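Equipment planning for the second half of the year

Posted 3/8/23

The budget for the manipulation bench at Skurncombe closes at the end of August, and several readers have asked how the figures were reached. The following is a record of the planning to date. It represents my own view and does not bind the purchasing office.

The original request covered two complete arms with grippers, wrist cameras and mounts. That request was declined in its first form. The revised plan keeps the arm already in service and directs the available money to the parts that wear, together with a second gripper to be held as a spare. Fingers are the largest item by quantity. The plan allows for 26 pairs over the financial year, in two profiles, one pointed and one with a squared top edge.

Quotations were sought from Unwood and Mollel. Unwood offered the lower price per pair but required a minimum order of 50, and storage at Skurncombe is limited. Mollel would supply smaller lots at a higher price, with freight included. I have recommended Mollel for the first order and a review before the second. Both firms answered our questions promptly, although the Unwood quotation arrived without a validity date and had to be reissued.

The matter of test objects received less attention than it deserved. In the previous budget they were charged to general supplies and did not appear as a line of their own. Small cosmetics cases are now part of the regular set, as their size and shiny finish are a fair trial for both the fingers and the camera. The new line is set at 89 dollars, which will cover replacements but will not extend the range. A larger set may be considered next year.
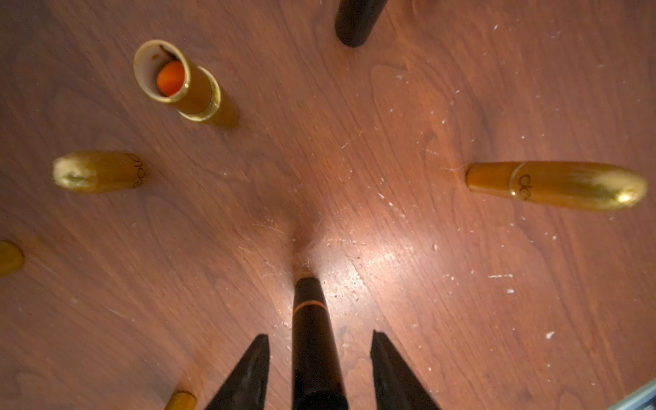 Wrist camera view of the lipstick set, with a black tube, likely a case or cap, between the fingers.

Lighting is the remaining question. A glossy tabletop returns a good deal of glare to a camera looking straight down, and a matte bench cover would cost far less than a new lamp. Stendis has agreed to lend a sample cover for 2 weeks. If it proves suitable, the lamp will be removed from the plan and the amount carried over to cabling - an item that has been underfunded for as long as I have kept these records.

The service agreement for the existing arm has been renewed on the same terms. Delivery dates for the fingers will be posted once the order has been accepted.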